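Paved plaza

From the Porkholm Local Encyclopedia

A paved plaza (also paved square, hard square, or in older town papers "the flags") is an open outdoor area surfaced with stone, brick or concrete and meant mainly for people on foot. Differs from a parking lot in having no marked bays, and from a courtyard in not being closed in by walls. Most plazas in the Porkholm area are concrete slab, laid in the second half of the last century or later. A few brick ones survive near the old harbor.

For the street of the same name, see Plaza Street (Matine).

Terms

Slab - one unit of paving, either cast in place or brought in ready made. Ready made slabs are usually small enough for two people to lift. Cast slabs can be the size of a room.
Joint - the line between slabs. Often called a seam by people who walk on it and a joint by people who pour it.
Edging - whatever holds the paving in at the sides. Curb, brick, packed dirt, steel strip.
Fall - the slight slope that takes rain water off. Hard to see by eye.

Layout

Small plazas are nearly always laid on a plain grid. Larger ones vary. Straight joints may run the full length of the space, with others crossing at an angle, and some designs bring in curved joints to break up the grid. Catherine Pringle, in her booklet on Porkholm paving, calls these "sweep joints" and says they came in with landscape designers who did not like square corners. The name has not really caught on outside Porkholm.

Panel size depends on slab thickness and the weather the concrete has to put up with. Too big and the slab makes its own joint, in the form of a crack. Too small and the weeds have more to work with.

Edges and planting

A plaza that stops dead at a lawn tends to get muddy along one side. Common answer is a border strip between the two, in brick, gravel or bare packed earth. Beyond the strip, grass, then trees if there is room. Trees are kept well back from slab paving when possible as roots lift the corners. Lamp posts usually go in the ground at the side, not through the slab, which saves drilling and makes them easier to replace.

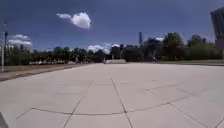
Pale concrete plaza with dark joints; reddish-brown strip and lawn at left, tree belt behind.

Surface and color

New concrete is darker when it is fresh and lightens as it cures. Finished plazas are mostly light gray, sometimes with a beige tone depending on the sand. Glare on bright days is the usual complaint. Broomed finish gives more grip, a troweled one looks cleaner but gets slippery with leaves on it. Colored concrete was tried at Matine and was not repeated, the red faded unevenly and the patches never matched.

Joints

Three kinds are met with. Contraction joints are cut or tooled part way down so that the slab cracks in a straight line where it is wanted. Expansion joints go all the way thru and are filled with something soft. Construction joints mark where one day's pour stopped. From above they can look much the same, especially once dirt has got into them.

Filler in expansion joints dries out and has to be raked and replaced. The Imow Grounds Handbook suggests a check every 2 years, and sooner where there is full sun.

Upkeep

Sweeping, mainly. Leaves left over winter stain the surface, so the big sweep is normally done in October and a second one when the snow is off. Moss in shaded corners comes away with a stiff brush and water. Pressure washing is quicker but takes the fine surface off older slabs and blows the sand out of the joints. Salt is avoided on new concrete in the first winter.

Lifted corners are ground down if small. Larger ones mean breaking out the panel and repouring, and the new panel will be a different shade for years.

Local examples

Kong Plaza, Porkholm. Concrete, cast in place, 151 panels by the 2019 survey. Longest side nearly 30 meters. Brick edging on two sides.
Matine Square. Ready made slabs, partly relaid. 19 slabs replaced after the water main repair.
Harbor Flags, Porkholm. Brick, despite the name. Oldest of the three, date not known.

Uses

Markets, school events, skating (allowed at Matine, not at Kong), and crossing from one side to the other. Ball games are a matter of local dispute, see Porkholm bylaws. Large open paving is also handy for setting up tents, though pegs can't be used and weights are needed insted.

See also

Curb
Lamp post
Lawn edging
Street trees of Porkholm

Sources

Pringle, Catherine. Paving in Porkholm. Booklet, second printing.
Imow Grounds Handbook, section on hard surfaces.

Last edited 23 March 2019. Section on drainage still needed.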